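4.2 What the arms left over

The Utercombe workshop, run by Plultura, ships dried arrangements to hotels and waiting rooms. Before the two-armed station came in, each bench worker picked stems, filled vases and swept up. Under the Palacios schedule, the arms do the picking and filling, and the people do what management called "oversight" and the workers called "standing there." Over the study period we logged 1,563 placements and 20 interviews. A dried stem forgives very little, and a good deal of the oversight consisted of wincing. 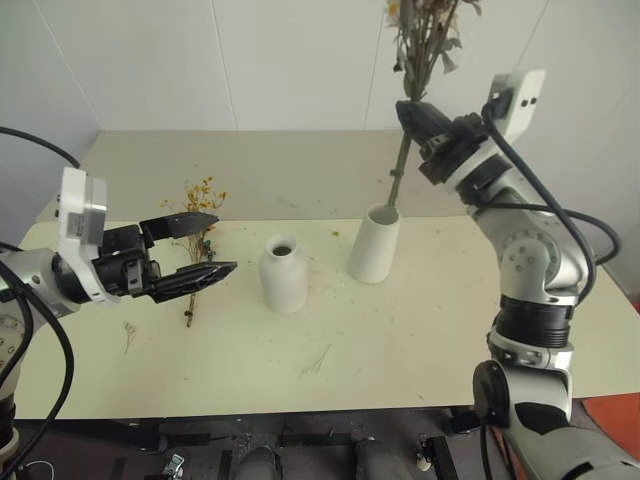
Figure 3. Two-arm station with vases and dried stems.

Sweeping was never automated. It had not appeared in the task analysis, as it had not appeared in anyone's job description either, and it passed without discussion to whoever stood nearest. Two workers told us their new title was longer than their old one and that the broom was the same. Pay did not change, although the Prilent dashboard now scored each shift out of 100, a number that most interviewees could quote and none could explain.

What people missed was choosing. Several described turning a vase to find its better side — a habit the placement log has no column for — and three admitted to doing it still, after the arms had moved on. We return to these corrections in Section 5, where they are counted as downtime.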